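Retirement account yearly check – Fekedbridge office
Checked by Adel Ragab, comments by Nouhaila Belkadi
May 20, 2020

1. Beneficiary form signed and in the file
OK. Mr. Mösli's form still has the old address. He will bring a new one.

2. Contribution for last year entered before the deadline
OK. One deposit of $746 came in April and was marked for the wrong year. I have corrected it and wrote to the client.
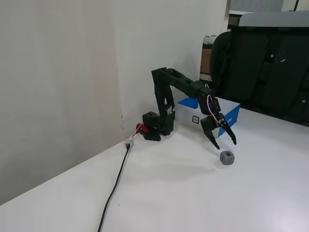
The same client asked if he can move this money to a Roth account. I told him to speak first with Érica Meireles, and please do not change anything before she answers.

3. Fees shown on the statement agree with the fee sheet
Not OK. Account 202 was charged two times. Refund is requested – not yet received.

4. Automatic transfer is active
OK for 19 accounts. In 2 accounts the transfer was stopped by the bank, and the owners must sign again. 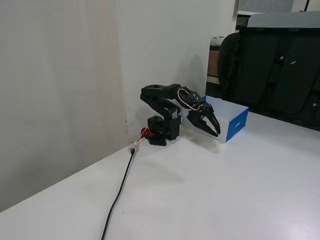
5. Online access
OK. Othmane Ait Ali changed his phone number, so his security code was going to the old one. Repaired.

6. Paper copies locked
OK. The key is now kept at the Toltunthorpe desk. Please sign when you take it.

Still open: points 1, 3 and 4.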